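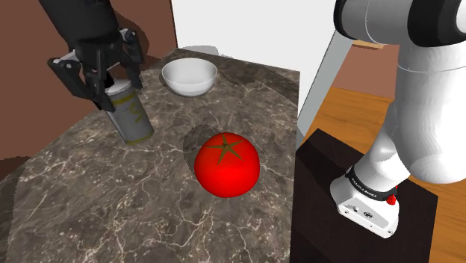 I've been meaning to write up my house rules for simulated tabletop runs ever since June, when I lost a whole weekend to a folder of results I couldn't make sense of. They're my own rules and nothing official, so please borrow whatever you like!

The big one is to write down what counts as a success before you press go. In the Mutmont kitchen set I had 1079 episodes, and I'd been judging "picked up the can" by feel, which meant a can lifted a hair off the counter passed in the morning and failed after lunch. Now it has to stay up for two seconds, and that sentence lives in a text file right next to the scene.

Next, leave open counter between things. I like a tomato, a bowl and a can with plenty of stone showing around each one, at least until the grasping is dependable (clutter can come later, and it will, believe me). If the can is going to lean in the grip, I want to know it's the grip and that the bowl had nothing to do with it.

I also save the random seed with every episode, keep the failures, and never change the lighting and the controller on the same day. Ovent, my little logging script, now refuses to start without a seed, and I've thanked it out loud more than once.

Still undecided on joint speed limits. I've been using the cautious ones from my old Nolte notes, and they do make for long evenings.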